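How I cleared and re-laid my desk in one afternoon

Posted Monday, November 18, 2019 in Desks and Workspaces

I've put this job off since March. The desk hadn't become unusable or anything, it had just filled up, the way desks do, until I was working on a patch about the size of a tea tray with everything else crowding in from the sides. Last weekend I finally did it, and a few of you asked on the Badembridge post how I go about it, so I'm writing it down while I can still remember the order I did things in.

You don't need much. A damp cloth and a dry one, a box you don't mind getting dusty, some masking tape and a pen, a few reusable cable ties (the hook-and-loop sort, please, not the plastic ones you have to cut off) and one screwdriver that fits whatever holds your monitor to its stand.

Step one: measure before you move anything

I know, it's boring. Do it anyway. Mine is a plain light wooden desk and the usable depth, from the front edge to the wall, came out at 664 mm. I'd always told people it was 70 centimetres! Write the depth down, then measure how far out your monitor stand sticks and take one from the other. Whatever's left is what you've got for a keyboard, a notebook and your elbows. If the answer is a bit depressing, turning the monitor at an angle often gets you a useful triangle of space behind it.

Step two: take everything off

Yes, everything. I've tried the version where you shuffle things from the left side to the right side and wipe as you go, and it takes twice as long and you never really see the desk. Put the small things in the box and the paper in one pile on a chair. Don't read the paper! I lost a good twenty minutes to an old Callier catalogue the last time I did this.

Before you unplug a cable, put a flag of masking tape on the plug end and write what it belongs to. If two cables look alike, flag both ends. The black ones are the worst for this and of course nearly all of mine are black.

Step three: wipe, then wait

Damp cloth along the grain, dry cloth straight after. If your desk is oiled or bare wood, go easy on the water and give it a proper rest before anything goes back on top. I gave mine 60 minutes, had my lunch and didn't touch it. Sticky rings usually lift with a drop of washing-up liquid on the cloth. Ink mostly doesn't, and I've made my peace with that.

Step four: big things first

Monitor goes back first, because it decides where everything else can live. Sit down in your normal chair, look straight ahead and see where your eyes land – somewhere near the top third of the screen is comfortable for me. Tighten the stand while the monitor is switched off and unplugged, and turn the screws by hand until they bite before you use the screwdriver. It's very easy to get one in crooked and then spend ages swearing at it.

Then anything else tall. I like tall things towards the back, where they don't get knocked by a sleeve, but leave enough room behind them for their leads. A lead that's squashed hard against a wall at a sharp bend won't last.

Step five: cables

Give yourself longer for this than you think. Start at the device and work back towards the socket, and leave a bit of slack where anything has to move or turn. I bundle the spare length into a loose loop, a hand's width or so across, with one tie round it. Don't wind it tight, it puts a twist in the cable that you'll be fighting forever.
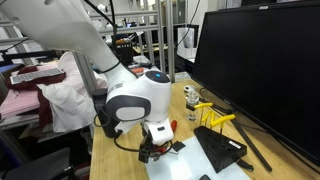 The stretch of cable that crosses the desktop is always the one that annoys me. If you can send it off the back edge, do. If you can't, run it in one straight line well away from where your mouse hand goes, and tape it down for a day or two to see if you can live with it. I bought a pack of clips from Bakham for 624 pence (all right, £6.24, I just liked how silly it looked on the receipt) and used fewer than half of them.

Step six: small things, and be strict

Now get the box out. Every item has to have been used in the last fortnight or it goes in a drawer. Pens, notebook, a few sheets of plain paper for scribbling on, the screwdriver. I do keep a screwdriver within reach, and I'd suggest one with a bright handle – a red one is very hard to lose on pale wood, whereas anything small, flat and black seems to vanish the second you put a sheet of paper down near it.

Little loose bits like adaptors and memory sticks went into an old Antwi biscuit tin. It's 167 mm across, so it fits the top drawer with the lid on, and I was far too pleased about this.

Keeping it that way

Five minutes on a Friday. Paper off, mugs out, quick wipe, tools back where they started. If a cable has crept, put it back then and there, and peel the masking tape flags off once you're sure you're happy with the layout (mine are still on, they've gone a bit furry).

Next I want to do the shelf above it, which has a bracket that doesn't sit flush to the wall. If anyone has fixed one of those without taking the whole shelf down, leave me a comment, I'd love to know what you used.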